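Liste de contrôle avant séance, pinces tenues à la main, atelier Gonard

1. Goupilles et articulations : passez le doigt dessus, tranquillement. OK
2. Patins bleus propres, sans peluches. OK, merci à l'équipe du matin !
3. Textile sombre : vérifier que les doigts restent lisibles devant le tissu. À revoir

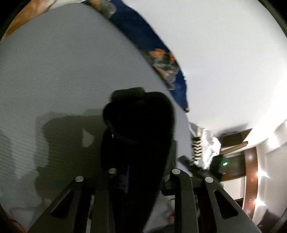 Point 3 : pince et objet noir souple, surface grise.

4. Vêtement étalé à plat, fermetures repérées avant toute prise (on y pense rarement, et pourtant !). OK

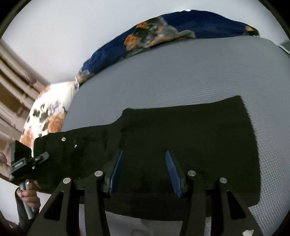
Quand faut-il remplacer les patins ?
Toutes les 200 prises environ, ou dès qu'un bord se décolle.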